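Section 4: Placing and Covering the Worktable

These steps cover the Distlow table in a shared room with a hard floor. If your floor is carpet, go to Section 5, where the same table behaves much worse.

1. Pick the spot before you unfold anything. The table is easy to move folded and sulky once it's up.

2. Leave 1000 mm of walking space on every side people will use. This figure assumes people carry things, wear backpacks and turn around without looking, and Rohani Pelupessy, who tested the layout at Unside in February, found no evidence to the contrary.

3. Unfold the legs until each one clicks. Three clicks means you have one leg left to do.

4. Set the height to 865 mm for standing work. Measure to the top, without the cover.

Note: Concrete floors look level. Check with the short level from the parts bag and turn the feet until the bubble gives in.

5. Lay the red cover over the top with the seam facing down. Pull from the middle toward the corners, then smooth out the long sides. Fasten the clips (part 582) underneath, finger-tight.

CAUTION: Do not use pliers on the clips. They will snap, and the replacements come in bags of more clips than you will ever want.

A red top against white walls and a gray floor is easy to find from across the room, even with somebody standing in front of it. It also shows every crumb and every scrap of white tape. We consider this a feature – the people who clean it have been less generous.

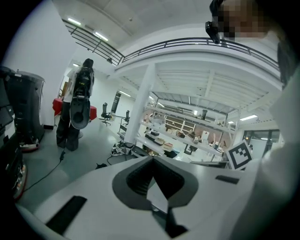
Can the cover go in the washing machine?
Only on cold, and only by itself. Washed hot, it will share its red with everything else you own. Hang it over a rail to dry and put it back on the table while it still has a little give.

6. Walk once around the finished table with your bag on. If you brush against anything, move the table and not the bag, and repeat step 2.

7. Stow the folding handle flat under the top. Left out, it sits at hip height and will introduce itself.

CAUTION: Do not sit on the table. The Plutumska bench is sold separately and was made for this.

To take the cover off for storage, see Section 6. Roll it, seam inward – folding leaves a crease that stays for good.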